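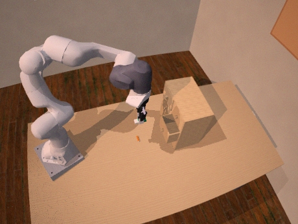
3.2 Storage habits and household paperwork

We surveyed 738 households in August about where they keep bills and receipts. Most named a single drawer, usually in the kitchen.
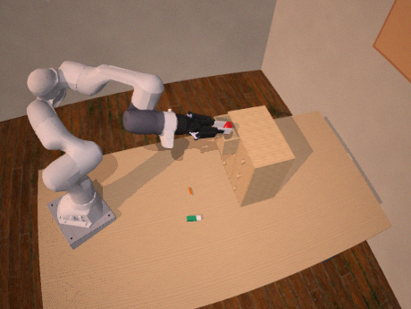
Sorting by month was rare, and 75 households had no system at all.

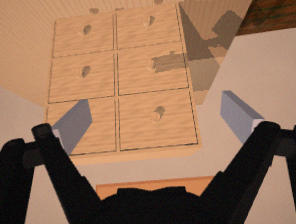 Labelled drawers were favoured by older respondents - a pattern Khurana also found in her rural sample.
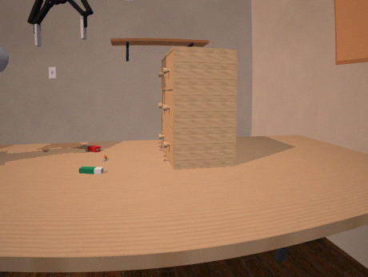

Renters kept less paper than owners and threw it out sooner.

Figure 3. Small wooden drawer cabinet on a table.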